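Cuisines « sans entretien » : Lieselotte Thiele n'y croit pas

Elle a posé des plans de travail pendant onze ans avant de passer à l'expertise de sinistres, et le mot « inaltérable » la fait encore soupirer. Lieselotte Thiele reçoit dans un bureau encombré de chutes de pierre. Sur la table, une brochure de Fornamis promet une surface « garantie à vie ». « La vie de qui ? demande-t-elle. Lisez la page des exclusions. Les taches acides, les chocs, la chaleur, les joints. Il reste quoi, la poussière ? »

Le marbre, elle le trouve beau et le déconseille à la plupart de ses clients. Un citron coupé, un verre de vin oublié, et le poli part. Les vendeurs parlent de traitement hydrofuge, rarement du fait qu'il faut le refaire. Elle a vu en avril un devis d'Andeck où ce traitement était facturé 925 euros, pour un produit dont le bidon en coûte 40.
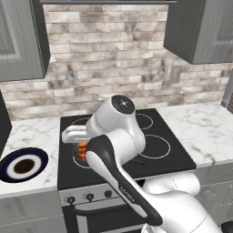 Combien de temps tient un hydrofuge sur un plan de cuisine ?

« Un an, parfois deux si on cuisine peu, répond-elle. Et l'hydrofuge ralentit la tache, il n'arrête pas l'acide. Le calcaire reste du calcaire. »

Indira Murthy, qui vend des cuisines sous l'enseigne Clundov, juge sa consœur sévère. « Les gens savent ce qu'ils achètent. Une pierre qui se patine, certains la demandent. » Lieselotte Thiele hausse les épaules : ceux qui demandent de la patine n'ouvrent pas de dossier chez elle. Le dernier litige qu'elle a suivi portait sur 2354 euros de reprise, pour des auréoles près de l'évier. Le client a fini par payer la moitié.

Son conseil tient en peu de mots : réclamer un échantillon, y laisser du vinaigre une nuit, et regarder le matin. « Si le magasin refuse l'échantillon, allez ailleurs. »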